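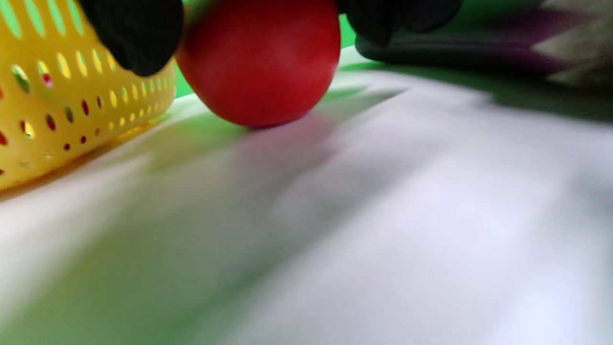 What do you do with tomatoes that are still green when the first frost is coming? Pick them all the night before, sort them by how far along they are, and ripen them indoors in the dark.

Posted in: Yard & Garden > Short Posts
Sep 28, 2004 | by the Kivholm Road gardener
Print this page | E-mail this page

Frost warning for tonight. I picked everything on the vines, including the hard ones. Going to post what I do with them in pieces as I get time.

First sort. Anything with a blush of pink at the blossom end goes in one pile. Anything pale green and shiny goes in another. Dark green, dull and hard goes in a third, and that third pile gets cooked. It will not ripen. I have tried.

Cut one of the pale ones open if you can't tell. If the seeds are in gel and slide away from the knife, the rest of that size will probably color up. If the knife goes straight through the seeds, it's too young.

Leave a little stem on if it comes off that way, but don't let the stems poke the next tomato. I pull them if I'm stacking. One hole and you lose the whole corner of the box.

I don't wash them before storing. If there's mud I wipe it off with a dry rag.

Boxes: shallow is best. I use flats from the feed store, lined with newspaper, one layer of tomatoes, more newspaper, then a second layer. Two layers is my limit. Three and the bottom ones go flat and leak.

Somebody asked about windowsills. They don't need sun to ripen. Sun through glass makes the skins tough and heats one side. Mine go on the shelf in the back hall, where it stays in the sixties.

The basement is colder, so I put half the pale ones down there on purpose. They come along slower and I get tomatoes for longer. Below fifty they go mealy, so once the basement gets really cold, bring them up.

An apple in the box does speed it up. I only do this with the box I want first. Take the apple out before it goes soft.

Check every other day. Pull anything with a spot. I missed a week last year and had fruit flies until January.

Varieties this year. I grew Zuvico, which is a paste type a seed swap friend passed along, and Henriques, which is a big ribbed slicer. Zuvico stored better. Thick skin, not much juice, hardly any cracks. Henriques tastes better off the vine but splits at the shoulders after rain, and split ones don't keep at all.

I would grow Henriques again but fewer plants. I had too many ready the same week in August and ended up leaving bags on porches.

Total for the year off the whole patch was 1214, counting only what I carried into the house. I keep a tally on the inside of the pantry door. Last year's was lower, but last year I lost the whole east row to blight.

Question on the tally: no, I don't weigh them. The kitchen scale is small and I'd be there all night.

Now the hard green ones. Fried is the obvious thing. Slice them a quarter inch thick, salt, let them sit on a towel, then flour, egg, cornmeal. Medium heat. If the pan's too hot the outside burns while the middle is still sour and raw.

You can freeze the slices breaded. Lay them on a sheet pan until solid, then bag them. Fry from frozen. They spit a lot.

Green tomato relish is the other one. I grind them with onions and green peppers, salt it, and drain it overnight in the sink. Then vinegar, sugar, mustard seed, celery seed. I follow the sheet that came with my Meko canner for the jar times and I don't change the amount of vinegar. Sugar you can cut back.

My first batch this year came out runny. I didn't drain it long enough. It still works on hot dogs.

Somebody wrote to say you can pull the whole plant and hang it upside down from a rafter. You can. My mother did it that way. Leaves drop all over the floor and the ripe ones fall if you don't get to them. If you have a garage with a concrete floor and don't mind sweeping, go ahead.

Don't save the vines for compost if they had blight. I bag mine and put them out with the trash. Healthy ones I chop up with a spade and they go in the pile.

Pull the stakes now too, while the ground is soft. I left mine in one winter and snapped four of them getting them out in spring.

Frost did come. Basil is black, peppers are limp, squash leaves are gone. The kale doesn't care. I had an old sheet over the last 2 pepper plants and they look all right.

For covering plants, use a bedsheet or a blanket and let it reach the ground. Plastic touching the leaves freezes them right where it touches. Take the cover off in the morning once it warms up.

Those pepper plants will probably give me one more picking. After that I'm done out there except for garlic.

Garlic goes in where the beans were. I count on 90 cloves, big ones only, and the little ones go in the kitchen. Pointed end up, a couple of inches down, straw on top after the ground gets cold.

Checked the first box this morning. The ones with the apple have turned more than the ones without. Two had soft spots and went in tonight's sauce.

Next I'll put up the relish amounts, if I can find the card.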